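Brindalitz arm build: FAQ
Updated in March, still adding stuff

What is this?
A small arm for the kitchen counter, built in a shared workshop. Brindalitz is the arm, Cidau is the sim we test in before anything moves for real.

What did it cost?
$585 in parts. Motors were most of that. The printed bits were cheap, the reprints less so.

Do I need the sim?
Not strictly. But get the grip right there first. Ours has a kitchen loaded with clutter: bread, a bell pepper, a spoon, a white cup for the gripper to hold, even a dog up on the counter. Swap in your own junk, the objects folder is easy to edit.
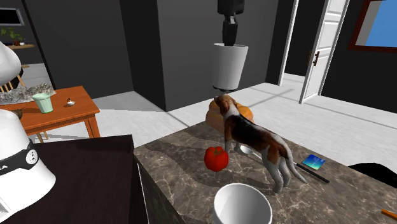

One reader, Belhaj, wrote in to ask why we bother with clutter at all, when a bare counter trains faster and his own arm learned to pick up a mug in one evening. Fair. Ours did too, then knocked over everything next to the mug. Start bare, add things later.

How many runs before it's any good?
We did 955 in sim. Your's may need more.

Which gripper?
Grurneck two-finger, rubber pads glued on. Let the glue sit overnite.

It shakes when it stops?
Loose base bolts, usually. Then check the speed limit in the config.

Can I use a different board?
Probably. Haven't tried. Tell us if it works.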